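Stoltent gripper kit on desktop teardown: notes after 55 machines

10 February 2019

The refurbishing job I wrote up last May has grown, so I've been trialling the Stoltent kit on the disassembly side. The kit is a two-finger gripper, a wrist camera, a mounting plate and a licence for Collitz, the sequencing software that ships with it. You supply your own arm. I also paid extra for the Zarach fixture files, a set of printable part holders sized for common PC components.

Setup took 18 hours over several evenings. Most of that went to calibrating the wrist camera against the fixed one. The Collitz manual covers this in a single page and assumes a matte table. Mine is aluminium extrusion, and under the overhead lights the reflections were bad enough to throw the corner detection. Dropping the exposure two steps fixed it – the manual doesn't mention exposure at all.

The fixtures come off the printer at nominal size and need a bit of clearance added. I settled on 0.3 mm for CPU pockets.
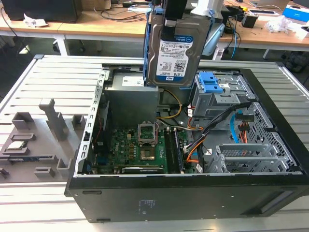
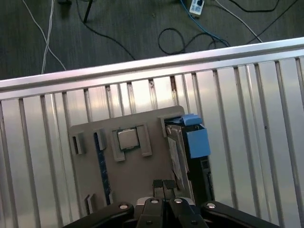 Tower on its side with the 1 TB drive lifted above it, then the wrist view of a CPU in its bracket.

Drives are the easy part. The caddy gives the fingers two flat parallel faces, and over 119 logged drive picks I had 10 failures, mostly from approaching with the wrong yaw. Collitz retries once by default and then stops. I'd like that to be configurable per part.

CPUs are slower. The finger pads are wide for the job, and the grip force setting is too coarse at the low end. I ended up running these at the minimum value with the approach speed halved. Magalhães sells a narrower pad that bolts to the same link, and I have a pair on order.

Cables remain a manual task. SATA leads and power looms get unplugged and tucked back by hand before the sequence starts, and the vendor doesn't claim otherwise.

Other notes:

Logs export as CSV only. Timestamps are in local time with no offset.

The wrist camera connector has no strain relief. I added a printed clip.

Firmware updates reset the tool centre offset. Write yours down first.

I'm keeping the kit. I won't be renewing the support plan at the current price – two of my three tickets were answered with a link to the page I'd quoted in the ticket. The modified CPU pocket files will go up once I've checked the Zarach licence terms.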